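Who Packs the Order? A Term Project on Hand-Held Grippers at the Brirelton Warehouse
Student project report, November

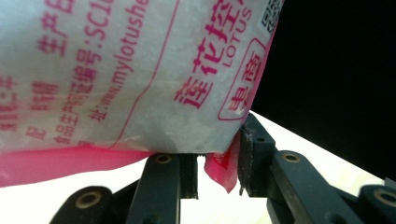 Figure 1. A plastic package with pink Chinese print and the word LOTUS, pinched between the two gripper fingers.

So I picked the Forby packing floor in Brirelton for my project, mostly because I worked there last summer and figured people would talk to me (they did!). Forby ships groceries, and soft bags are the big headache. Boxes are easy. A bag folds and wrinkles and never looks the same way twice, so the company wants examples of people picking things up with a hand-held gripper before it buys any arms from Lundgren.

The packers do this in the morning, before the regular orders start. Each shift has a goal of 131 pickups, and the whole stock list is 800 items. I tried it myself for an hour and wow, my wrist was sore. You want to grab a bag in the middle like you would with your hand, but the fingers do better on an edge or a loose flap of plastic.

I talked to 7 packers and got 82 answers back on my written survey. The thing that came up most was pace — people liked getting a break from the line, but they didn't like that the gripper hours weren't counted toward their packing bonus. A few of them also asked me straight out if they were teaching their own replacement. I didn't have a good answer, and the shift leads didn't have one either.

Wurkine, the company that runs the training, told me packers will move over to checking orders once the arms come in. Two of the people I talked to would love that job. The others want to see the pay rate first, and it hadn't been posted when I finished my visits.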